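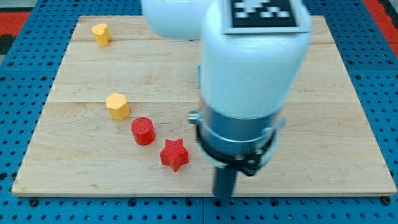

独赢加位置的注单，马匹并列第二名，为什么位置那一半只拿回一半的钱？

并列第二时，如果只剩下一个位置名额而有两匹马分享，位置部分的本金按一半计算，另一半本金算输。你的注单还受到另外两件事的影响，就是退出的马和位置条件的改变，细节在下面各人的回答里。

Thomas Palumbo
发表于 2025年6月18日

大家好。先说明中文不是我的母语，如果有用词不准确的地方请指出来，我愿意学习。

我在 Furnton 马场的一场平地赛下了一注独赢加位置，每边10欧元，一共20欧元，公司是 Zakton。下注的时候名单上有八匹马，赔率9.0（小数赔率，就是分数的8比1），页面上写着：位置三名，赔率五分之一。后来有一匹马退出，实际起跑的是七匹。我的马和另一匹马并列第二名，照片也分不出先后。

我自己的计算是这样的。独赢部分输了，这个没有问题。位置赔率等于1加上8除以5，也就是2.6，10乘以2.6等于26欧元。Zakton 付给我的是13欧元，正好一半。客服的回复只有一句话：“已按并列规则结算。”

可是三个位置名额，两匹并列第二的马占用第二和第三，都在名额里面，为什么还要减半？我读了并列规则好几遍，还是认为应该付26欧元。我想知道是他们错了还是我错了，然后再决定要不要写投诉信。

第二个问题是关于记录的。我用 Kivi 记账表记录所有的注单，到这一注之前已经有578条，总投入2354欧元，净赚27欧元。这一注在表里应该怎样填写？本金填20，还是填15（因为位置的本金减半了）？我试过两种方法，收益率会不同，虽然差别很小，但是我希望表格是正确的。

谢谢大家的耐心。

Vittoria Sorrentino

Thomas，你的问题写得很清楚，所以可以一步一步地算。先说结果：13欧元是对的，但是得到13的道路和你想的不一样。你看见26和13，自然觉得是“26减半”。这里有一个巧合，我在后面解释。客服那一句话确实太短了。

第一步，位置条件。

多数公司的规则是按照实际起跑的马匹数目决定位置条件，下注时页面上的数目只供参考，除非那场比赛有特别的优惠，写明“保证三个位置”。常见的条件如下，让磅赛另有规定，请以你自己的公司为准：

两匹到四匹：只有独赢，没有位置
五匹到七匹：两个位置，赔率四分之一
八匹或以上：三个位置，赔率五分之一

你下注时有八匹，起跑时是7匹，所以条件从第三行落到第二行。你失去了第三个位置，同时分数从五分之一变成四分之一，对你有一点补偿。新的位置赔率是1加上8除以4，等于3.0。

第二步，退出马匹的扣减。

有马在你下注以后退出，剩下的马赢的机会都变大，因此公司按退出的那匹马当时的赔率扣减彩金。英国和爱尔兰的赛马圈里叫它“第四条规则”。退出的马越热门，扣得越多。举几个档次：退出的马是5.0（4比1），扣百分之二十；是3.0（2比1），扣百分之三十；如果是冷门，赔率高过15.0，就不扣。

你没有写退出的是哪一匹，它的赔率是多少。但是从13这个数目可以倒过来推算：应该是扣了百分之二十，也就是说，那匹马退出时的分数赔率在16比5到4比1之间。请在注单的详细页面查一下，通常有一行很小的字。

扣减只扣利润，不扣本金。这一点很多人弄错。位置赔率3.0里面，1是本金，2是利润。2扣去百分之二十等于1.6，加上本金1，得到2.6。

你看，巧合就在这个地方。你用旧条件算出来是2.6，用新条件加上扣减算出来也是2.6。两个2.6来自完全不同的计算，所以你以为他们仍然用五分之一的条件，只是多做了一次减半。

第三步，并列。

现在只有两个位置。冠军占了第一个，剩下第二个，两匹马一起分享。规则是把本金除以分享的马匹数目，再乘以名额的数目。10除以2，乘以1，得到5欧元有效本金。5乘以2.6等于13欧元。另外5欧元算输。

如果当时真的有三个位置，你的推理完全正确：并列的两匹马占用第二和第三，都有全额，不需要减半。所以你对并列规则的理解没有错，错在位置的数目。

我把几种情况写在一起，都用每边10欧元、赔率9.0、两个位置、四分之一、没有扣减：

你的马单独第一：独赢90，位置30，共120
两匹并列第一，你的是其中一匹：独赢5乘以9.0得45，位置30，共75
你的马单独第二：独赢0，位置30
两匹并列第二：独赢0，位置15
三匹并列第二：独赢0，位置本金三分之一，共得10

注意第二行的位置是全额，没有减半。两匹马并列第一时，它们占用第一和第二两个名额，刚好够分。有些人看到“并列”两个字就把整张注单除以二，那就少收了钱。去年九月我自己遇到过这样的结算，公司把两边都减半，我写信去，过了两天他们补了15欧元给我。

如果是三匹并列第一，两个位置，那么独赢本金是三分之一，位置本金是三分之二。公式是一样的：名额数目除以分享的马匹数目，大过一就当作一。

关于投诉信，我的建议是先不写。你可以问客服三个具体的问题：结算时用的位置条件是什么，扣减的比例是多少，并列分享的是几匹。如果三个回答和上面一样，事情就结束了。

关于 Kivi 表格，请填20。

你在下注那一刻拿出的钱是20欧元，面对的风险也是20欧元。并列规则把位置本金分成两份，是一种计算派彩的方法，那5欧元没有退还给你，它输掉了。所以：本金20，收回13，盈亏负7。

填15的话，盈亏就很奇怪。15减13只有2欧元的亏损，可是你的账户少了7欧元，表格和账户对不上。如果你填本金15，同时盈亏填负7，余额对得上了，但是总投入少算5欧元，收益率的分母就偏小。

用你的数字看一下。这一注之前，27除以2354，收益率是百分之1.15。加上这一注以后，净赚变成20，总投入变成2374，收益率百分之0.84。如果分母只加15，是2369，收益率还是百分之0.84，要看到小数点后第三位才有区别。一注看不出来，不过习惯错了，以后会积累，而且和别人的记录不能比较。

另外几种容易填错的情况，我自己的做法是这样：

注单作废，本金全部退还：总投入里面不算这一注，盈亏填零。我保留这一行，在备注里写“作废”，方便以后查。

免费注单：本金填零，收回多少就填多少利润。我建议单独开一个页面，不要和普通注单放在一起，否则你看不出自己选马的水平，只看到优惠的好处。

有扣减的注单：赔率栏保留你下注时的赔率，旁边加一栏“实际结算赔率”。以后如果你想和起跑时的赔率比较，两个都用得到。比较的时候要小心，下注时的9.0是八匹马的价钱，起跑时的价钱是七匹马的，应该先把9.0按扣减变成7.4（利润8乘以0.8，加1），然后再比较。我见过有人直接用9.0去比7.5，很高兴地以为自己拿到了好价，其实他的价钱比市场稍微差一点。

独赢加位置的注单：最好分成两行，一行独赢，一行位置，各填10欧元。这样过一段时间可以看出来，你的钱是在哪一边赚的。很多人两边合在一起，位置那边一直赚一点，独赢那边一直亏，他们不知道。

看台老李

并列很简单的，赔率除以二就行了。8比1变4比1，本金不变。10块赢40，加本金10块，一共50。位置也一样除二。楼主不用算那么复杂，公司电脑不会错的。

我玩了很多年都是这么算的，八匹变七匹那个我没遇到过。

Vittoria Sorrentino

看台老李，对不起，我要更正这个方法，因为可能有新手会照着用。

按规则，两匹并列第一时，有效本金是5欧元，乘以9.0是45欧元。你的方法得到50欧元，多了5欧元。差别在于你把输掉的那一半本金也算作退还了。如果用小数赔率，直接把9.0除以二得4.5，再乘以10，也是45，结果正确，所以“赔率除以二”只有用包含本金的小数赔率时才成立。用分数赔率就不可以。

位置也不能一定除二，请看我前面写的第二种情况。

还有，公司的电脑多数时候没有错，可是并列的结果有时候是人工输入的，我前面说的那次就是例子。

orkau_用户

补充一点交易所的情况。我主要在 Orkau 上面做，独赢和位置是两个分开的市场，所以没有“每边”这个说法，也没有五分之一、四分之一，位置的赔率由买卖双方自己定。

和楼主有关的是这一条：在 Orkau，位置市场的名额数目在市场开放时就固定了。开放时写三个位置，后来少了一匹马，还是三个位置。如果楼主在那里买位置，并列第二会收到全额，当然价钱也不会是2.6，大概率更低，因为别人也知道这个好处。扣减也有，但是用的是每匹马自己的扣减系数，和公司的表格不一样，而且位置市场的系数和独赢市场的不同，下注之前可以在市场说明里看到。别的交易所怎么做我不清楚，请自己看规则。

并列时交易所的算法和 Vittoria 说的一样，本金分开。如果你是卖方（就是赌这匹马不赢），要反过来想：两匹并列第一，一半本金你赔，一半本金你赢。卖10欧元在9.0，你原来的风险是80欧元。并列以后，赔5乘以8等于40，赢对方的5，净亏35。新手看到自己卖的马“赢了”，以为要亏80，后来看到35，还去问客服是不是弄错了。

佣金最后才算，按整个市场的净利润收。记录的时候请填扣了佣金以后的数字，不然一年下来表格会比账户好看很多。

还有就是八匹马的比赛。这种比赛做位置的人都很喜欢，因为三个名额对八匹马，比例比较大方。可是只要一匹退出，条件马上变坏。我现在看到刚好八匹的比赛，会等到接近起跑才下，特别是地面变化很大的日子，或者名单里有一匹马经常在闸门前闹脾气。早下的话要接受有可能只剩两个位置。有的公司会写“保证位置数”，那个条件值得找一找，但是通常价钱会差一点，要自己比较。

Thomas Palumbo

非常感谢 Vittoria 和 orkau_用户，也谢谢看台老李。

我刚才去看了注单的详细页面，需要点开两层才看到。退出的马当时是4比1，扣减百分之二十，位置条件写着“两名，四分之一”。全部和你们说的一样。我没有写投诉信，只给客服写了一封短信，请他们以后把这三行放在结算邮件里面。

表格我已经改了，本金20，收回13。然后我按照建议把以前的独赢加位置注单分成两行，还没有做完，因为早期有一些注单我只写了总数，需要去 Zakton 的历史记录里一条一条找。已经完成的部分里面，位置那边是赚的，独赢那边是亏的，和 Vittoria 说的那种人一样。

还有一个小问题。如果公司给了“保证三个位置”，后来有马退出，位置分数是保持五分之一，还是变成四分之一？

Vittoria Sorrentino

一般保持五分之一，因为你接受的是整套条件，名额和分数在一起。扣减仍然适用。在你的例子里，利润1.6扣百分之二十是1.28，位置赔率变成2.28，两匹并列第二都在三个名额里，10欧元全额，收回22.80欧元。比13欧元好很多，不过如果你的马单独第二，普通条件可以收回26欧元，保证条件只有22.80。要看你的马更可能跑第几。

请在公司的规则页面确认一下，每家写法不同，有的优惠只适用于指定的比赛。

论坛首页 > 赛马 > 结算与规则 > 并列与扣减
打印本页 | 用电子邮件发送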